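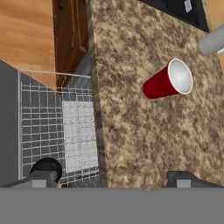

Protecting the home after a burglary: tips from our kitchen table

Last July three houses in our street in Skeltville were broken into, and ours was the second. The thief came by the back door at 2 in the afternoon. The police officer was kind and gave us a case number, 1436, and after this the work at home was ours. I write down what we have learned.

Before you clean

Do not wipe the door, the window or the counter until the police have finished there. If you must cook, use another part of the kitchen. Make photos of every room and of every open drawer.

The door

Our old lock was held by very short screws. Faisal Rind, who has a small hardware shop in Tondo, sold me longer ones for the strike plate. Drill a thin hole first, otherwise the wood can split. I made this mistake on the left side and had to fill it with glue and matches — it holds well until today.

The kitchen window

A sliding window can be blocked with a piece of broom stick laid in the track. Cut it a little shorter than the track, sand the ends, and take it out when you wash the window. Everybody in the family must know how to remove it quickly in case of fire.

Fingerprint powder

The black powder goes everywhere. Vacuum first with the soft brush, and do not rub. Then use a cloth with warm water and a few drops of dish soap, and change the water often. On painted walls I needed 12 cloths, old T-shirts mostly.

The list

Write the serial numbers of your tools and kitchen machines in a notebook, and keep a copy at the house of a relative. Ours is with my sister in Camargo. We lost things for over 500 dollars, and for the drill I had no number to give to the police. The mixer came back in September, without its bowl.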